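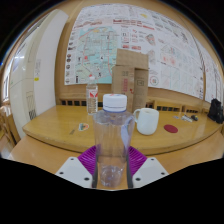 A clear plastic bottle with a carrying loop, held in the hand-held gripper at the Oddale open day.

Oddale opens its gripper workshop to visitors

Visitors to Oddale were given a close look at how robot handling data is recorded by hand when the automation workshop held its open day in February. The session ran from mid-morning until 4 pm and drew 70 people, most of them from packaging firms and technical colleges in the area.

The main demonstration used a hand-held gripper fitted with a wide-angle camera. The operator holds the tool, closes the jaws on an object, moves it and lets go. The camera records the whole movement from the position a robot's wrist camera would have. The recordings are then used to train a control program, named Ornaver, which runs on a conventional arm with the same type of jaws.

Aivar Dzene, who leads the handling work at Oddale, ran the demonstration and took questions between runs. He said that plastic drinks bottles had been chosen as the main test object on account of their thin walls, which deform under light pressure and show the background through them. A vision system trained mostly on boxes and tins tends to place the edges of a clear bottle wrongly, and the error grows when there is little liquid inside.

"A full bottle is fairly forgiving," Dzene said. "With a nearly empty one you have much less weight at the base, so if one finger touches before the other, it tips. We record a lot of those."

The set now holds 2830 recorded grasps, all made by people using the hand-held tool. Each recording is checked for lost tracking and for fingers closing outside the camera's view before it is accepted. Dzene said that bottles with moulded handles or carrying loops are logged separately, as the loop can be caught by a finger when the approach is made from the wrong side.

Visitors were able to try the tool themselves at a table in the meeting room. Each person was given a short briefing and then 5 minutes of handling time. The instructions were to approach slowly, keep the object upright and hold still for a moment after the jaws had closed. Recordings made by visitors were kept apart from the training set and will be used only to compare the movements of new and experienced operators.

Some of those taking part remarked on the force needed to close the jaws. Dzene said the spring in the present version had been made stiffer after earlier trials, in which the fingers opened slightly during fast sideways movements. A lighter spring is being tested, with a different pad surface to make up for the lower pressure. No date has been set for the change.

In the afternoon Ornaver was shown running on a fixed arm in the adjoining workshop. The task was to pick a bottle from a marked area and set it down in a tray. The arm was run at reduced speed behind a guard rail. Two of the runs were stopped by the operator when the arm paused above the bottle without closing, a fault that the team put down to reflections from the overhead lights. The blinds were lowered and the remaining runs were completed.

Questions from the floor dealt mainly with cost and cycle time. Dzene declined to give a price for a full installation and said that the system was still too slow for a filling line. He saw an earlier use in returns sorting, where bottles arrive in mixed condition and the rate is lower. Aksoy, a bottle return operator, has agreed to supply used containers for the next round of recordings, including crushed ones and ones without caps.

A representative of Cuter, which makes the finger pads, explained how worn pads are replaced. The pads are held by screws and can be changed without taking the jaws off the tool. Wear is checked at the start of every shift, and pads are replaced in pairs so that both sides keep the same grip.

Written notes from the demonstration can be requested from the Oddale workshop office. Groups wishing to visit outside open days should apply in writing, stating the number of people and whether they want to use the hand-held tool.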